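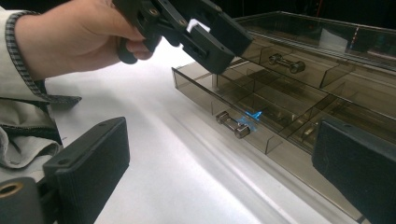

Maintained by Nadja Wyss and Pascal Stöcker. Last revised Wed 8 December

Huvinura: storage and shelf-life statements from medicine leaflets

What it is

Huvinura is a small table of storage instructions copied from the printed leaflets of oral medicines sold without prescription. It covers antacids, antihistamines, oral rehydration salts and simple cough preparations. It has 300 records, one per leaflet. Prescription products, injectables and eye drops are left out.

The set was put together to test Trummer, our text splitter, on short regulatory sentences. It may be of use to anyone comparing how manufacturers word the same instruction.

Files

leaflets.csv — one row per leaflet, UTF-8, comma separated, quoted where needed
statements.csv — one row per storage statement, linked to leaflets.csv by leaflet_id
terms.txt — the controlled list used for the container field
CHANGES.txt — changes by version

Fields in leaflets.csv

leaflet_id: text, unique, never reused
form: tablet, capsule, syrup, suspension, powder, lozenge
container: a value from terms.txt
language: language of the leaflet as read, before translation
revision_text: the revision note at the foot of the leaflet, copied as printed; empty if absent
reader: NW or PS

Fields in statements.csv

leaflet_id: as above
seq: order of the statement on the leaflet
raw: the sentence as printed, including spelling mistakes
english: English wording; same as raw for English leaflets
kind: temperature, light, moisture, after_opening, disposal, other
limit_value: number as printed, empty if the statement gives none
limit_unit: C, F, days, weeks, months

A leaflet may have up to 40 statements. Most have far fewer; the long ones are multi-language folds where the same instruction is printed again for each form of the product. We kept the repeats. If you want one statement per instruction, group by leaflet_id, kind and limit_value.

How the records were made

Leaflets were typed by hand from paper. Each was read by one person and checked by the other against the paper copy. Differences were settled by going back to the leaflet. Where the print could not be read, raw holds [illegible] and the remaining fields in that row are empty.

Brand names, batch numbers and company addresses were removed before release. The manufacturer Elurix allowed its name to stay in the acknowledgements but its leaflets are not marked in any way in the data.

Known problems

"Store in a cool place" has no limit_value and is coded as temperature. Some readers will want it under other.

"Use within one month of opening" and "use within 4 weeks of opening" are kept apart. No conversion is made between units.

Powders for reconstitution often carry 2 after_opening statements, one for the sealed sachet and one for the mixed liquid. The kind field does not tell them apart — read raw.

In the July version, 5 leaflets had the container field shifted by a row. Corrected in the present one. Please discard the older file.

Not suitable for

Advice to patients or pharmacy staff. Leaflets are revised often and the wording held in this set may have been replaced. Follow the leaflet supplied with the pack.

Loading

Both files open in any spreadsheet. Turn off automatic date conversion first, or values in revision_text will be changed on import. Users of the Sekow importer should set quote mode to strict.

Licence and contact

Free to use and share with credit to the maintainers. Corrections should quote the leaflet_id and the seq number, and can be filed in the issue tracker under the label data.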